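Tosgate Laundry and Folding Room
Monthly inspection checklist, with comments

Area covered: wash side, drying side, folding tables, linen store
Month: December
Walk-through started: Tuesday, before first load
Marking: OK / Attention / Fail / N/A

Comments are entered under the item they refer to. Items marked Attention stay open until the next sheet. Items marked Fail are tagged and taken out of use the same day.

1. Access and floor

1.1 Main door opens fully and closes on its own: OK

1.2 Clear aisle between washers and tables, 1000 mm minimum: Attention
Comment: Aisle met the minimum once two linen carts had been moved. Carts are being parked on the wrong side of the floor line. Line is worn near the sink and should be repainted.

1.3 Floor dry, drains clear, no lifted tile: OK
Comment: Drain cover by washer 4 was loose last month. Screws have been replaced and hold.

1.4 Anti-fatigue mats flat, edges not curled: Attention
Comment: Mat at table B has one curled corner. Turned so that the corner faces the wall. Replace.

1.5 Exit sign lit, exit route free of bags: OK

2. Washers

2.1 Door seals free of cuts and buildup: OK

2.2 Hoses and couplings, no weeping at joints: Attention
Comment: Mineral deposit on the cold supply coupling, washer 6. No active drip seen. Wipe clean and check again after one week.

2.3 Emergency stop tested on each unit: OK

2.4 Detergent pump lines labeled: Fail
Comment: Softener line has no label. Softener and bleach lines run side by side and are the same color. Line tagged, softener dosed by hand until relabeled. Brustar label stock is in the supply cabinet, second shelf.

2.5 Safety data sheets present and readable: OK

3. Dryers

3.1 Lint screens clean at start of shift: OK

3.2 Lint behind and under units: Attention
Comment: Light layer behind the end unit. The gap to the wall is too narrow for the long brush. Use the flat vacuum nozzle. Cleaning log has no entry for this spot in the current month.

3.3 Exhaust duct joints tight, outside flap moves freely: OK

3.4 Cool-down cycle not bypassed: OK
Comment: Loads must not be pulled before the cycle ends and must not be left bagged while warm. Cotton and terry in particular hold heat in the middle of a pile.

3.5 Fire extinguisher in place, gauge in range, tag current: OK

4. Folding tables

4.1 Working height 900 mm, measured at front edge: OK
Comment: Table B measured low at the left front leg. Leveling foot adjusted during the walk-through and measured again.

4.2 Legs locked, no rocking under hand pressure: OK

4.3 Edges and corners free of splinters, burrs and exposed screws: Attention
Comment: Edge strip on table C (the Skimis table) is lifting at the back corner. It will catch knits before it cuts anyone, but both are possible. Taped for now. Reglue and clamp overnight.

4.4 Surface clean, no residue transferring to fabric: OK
Comment: Checked with a damp white cloth on every table. No transfer. Faint marks that do not wipe off are recorded as wear and need no action.

4.5 Nothing stored on tables except work in progress: Attention
Comment: Scissors and a seam ripper found under a stack of towels on table A. Returned to the tool hook. Sharp tools do not go on a folding surface, covered or uncovered.

4.6 Task lighting even, no flicker: OK
Comment: Strong light washes out pale fabric, and stains on light blues and creams are missed. Angle the lamp low across the table when checking these.

5. Linen store

5.1 Shelving fixed to wall: OK

5.2 Heavy items on lower shelves: Attention
Comment: Bedspreads on the top shelf again. Moved down. Top shelf is for pillowcases and hand towels only.

5.3 Step stool in place, feet intact: OK

5.4 Vidal cart, brakes and casters: Fail
Comment: One brake does not hold on the ramp. Cart tagged and moved to the repair corner. The spare cart is smaller, so bedding goes over in two trips until this is closed.

6. Handling and sorting

6.1 Pockets checked before wash: OK

6.2 Gloves available at soiled side, two sizes: Attention
Comment: Large only. Reorder medium.

6.3 Sorted loads labeled clean or soiled: OK

6.4 Fabric checked at the table before folding: OK
Comment: Each piece is opened out and checked along seams and hems for pins, broken needles and hard labels. A piece lying twisted or doubled over itself has not been checked, even if the part on top looks fine. Run the hand along the full hem, turn the piece, repeat. Ribbed and knit cloth is checked by touch as well as by eye, as a pin can sit in line with the rib and not show.

6.5 Unfolded pieces kept clear of the table edge: OK
Comment: No fabric hanging into the aisle at time of inspection. Keep it that way when carts are passing.

Open items carried forward: 1.2, 1.4, 2.2, 2.4, 3.2, 4.3, 4.5, 5.2, 5.4, 6.2

Priority is 2.4, then 5.4. Neither item may be closed by initials alone; the tag comes back with the sheet. Comment 6.4 applies to loose pieces too, such as light blue cloth left bunched on a white surface with a fold turned back on itself. Open it flat before it goes on a stack.

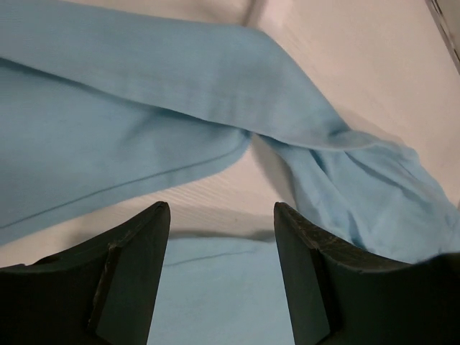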